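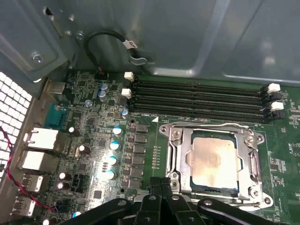 Cooler off, old paste still on the CPU. Memory already pulled.

6 July 2018

The Stisow box has been shutting itself off under load since spring. I ran it with the side panel off for a week and that bought me longer uptimes, so heat was the obvious suspect. Today I took it down and removed the cooler.

The paste was what I expected from a machine that has never been serviced. It had dried to a thin, patchy film, tan in places and gray in others. I let the machine idle warm before shutdown, then twisted the cooler slightly before lifting. Do not pull straight up on old paste.

Cleaning is isopropyl alcohol and lint-free wipes. I do it with the CPU still in the socket and the retention lever down. It took 4 wipes before one came away clean. The base of the cooler needs the same treatment, and mine took longer than the CPU did.

While I was in there I looked over the capacitors. The blue-sleeved ones run in a diagonal past the power components, and there are black ones farther out toward the rear connectors. I checked the tops for bulging with a flashlight and measured nothing. If the shutdowns continue I will get the meter out.

The memory came out for contact cleaning. Label your modules first. I did not, and the order they go back in matters on this board. Mahnaz Soltani had the manual saved from when she built the Cirkusham machine and sent me the page with the slot diagram.

New paste is a small dot in the center, no spreading. I use Faso because I still have two tubes of it. Tighten the cooler screws in a cross pattern, a couple of turns each.

Next is a 10 hour load test with temperatures logged every minute. Numbers to follow. The power supply is original too, and I would like to replace it by October whatever the log says.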